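The Year I Learned to Sleep on Trains

I should say up front that I'm a terrible sleeper at home. I need the fan on, the blinds all the way down, and the good pillow (my husband knows not to touch the good pillow). So when my editor asked if I'd take the overnight train to Radcombe in November and write something about it, I laughed, and then I said yes before she could ask anyone else.

The ticket was $2 more than the bus. Two dollars! For that you get a bunk, a reading light and a paper cup of tea from a man who really wants you to have a second one. My cabin was number 2, right by the door to the next car, and every time somebody went through it there was a whoosh and a clunk and a little breath of cold air across my feet.

I didn't sleep that first night. I lay there and listened to the wheels and ate a whole sleeve of crackers. Around four in the morning we stopped at a place called Boltach, with a single lamp over the platform and a dog sitting under it, and I got so interested in that dog that I forgot to be annoyed. We pulled out and he was still sitting there. I've thought about him a lot.

The next time I went, I met Leen Akl in the dining car. She's been riding this line since she was in college and has opinions on all of it. Take the lower bunk, she told me, and lie with your head toward the corridor. Wear the socks you'd be embarrassed to be seen in. Don't look at the clock! She also said to eat a real dinner before you board, and I ignored that and paid for it with a very sad cheese sandwich.

The head-toward-the-corridor thing felt silly, but I tried it and I was out before the first stop. I woke up once, somewhere in the hills, with the cabin rocking just enough that my water bottle rolled from one side of the shelf to the other. Then I was gone again until the knock for breakfast.
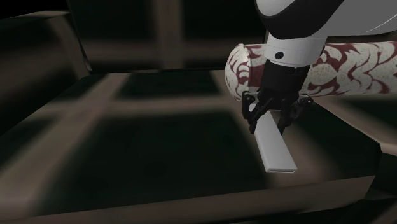 What to pack, if you're me

Less than you think, but more snacks. I carry a small bag that fits at the end of the bunk, a scarf that doubles as a pillowcase, and earplugs I mostly lose. Slippers are worth the room. So is a pen, for the crossword somebody has always left half done in the seat pocket (I finish them in ink, sorry).

My big splurge was a travel blanket from Pivel, and I love it more than some of my relatives. It's the color of oatmeal. It has been to Aoun and back with me four times now and it has a tea stain shaped like Florida.

Coming home

The long run is the one to Aoun, 1,690 miles if you go the northern way, and you spend two nights on board. The second night is the good one. By then you've stopped bracing for the curves, you know which faucet runs warm, and people have started leaving their doors open to talk.

That's how I met Samira Harb, who was across the corridor with a tin of date cookies and a stack of old timetables. She'd been adding up her trips in the back of a notebook and was at 3,092 miles for the year, with one more ride to go before the holidays. She writes down what she had for breakfast on each one. I asked what the best one was and she flipped through for a good five minutes, then said it was a boiled egg, outside Boltach, with the sun coming up.

I asked if she'd ever noticed a dog on the platform there. She had! She thinks he belongs to the stationmaster. I'm booked again for spring, lower bunk, and I'm bringing him a biscuit.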